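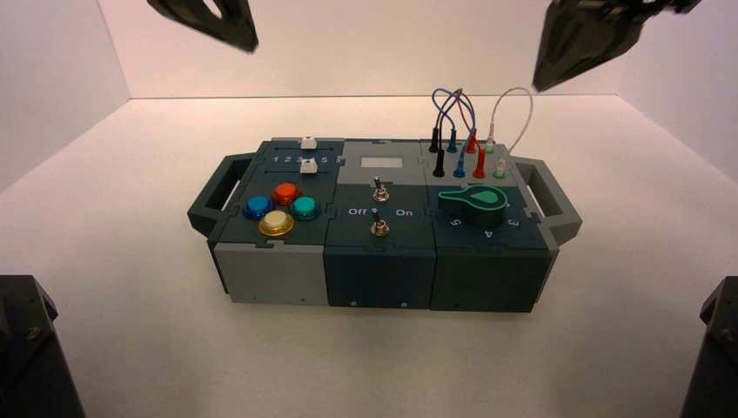

The Padach board, all three blocks locked together. Sliders and arcade buttons on the left, toggle switches in the middle.

Bench Toys, Page 4

Welcome back to the gallery of things that click. Regular visitors know the rules by now: if it has a knob, a switch or a button and serves no household purpose whatsoever, it gets a spot on this page. The collection stands at 1,046 parts if you count the spare button caps, which I do, mostly to impress people.

The blocks join like a jigsaw puzzle for someone who finds jigsaw puzzles too challenging. The edges interlock, dark teal-green against light gray, and there is a gray carrying handle at each short end in case you need to leave in a hurry with your switches.

Notes on the pieces, for those who like notes:

The sliders. Two square white knobs and a scale that goes from 1 to 5. Five of what is left up to you. I have been using it to rate my coffee -- it has been a rough January.

The buttons. Four of them in a diamond: blue, orange-red, teal-green and yellow. Anyone who spent their allowance at an arcade will put a thumb on these before saying hello. The yellow one is a shade paler than I would have picked, with a cream center and a golden rim, and of course it is everybody's favorite.

The toggles. Metal, two of them, set in the dark teal front of the middle block. A good toggle should make you feel like you are launching something. My vote for best in the collection still goes to the old Lotard panel, but I have been outvoted at home.

The label. Small, white, near the back of the middle block. I am a great believer in labels and own a label maker I am no longer allowed to use in the kitchen.

Coming up on the next page: the Softić dial set and 24 Wostilance rocker switches, sorted by how annoying they sound after 3 in the morning.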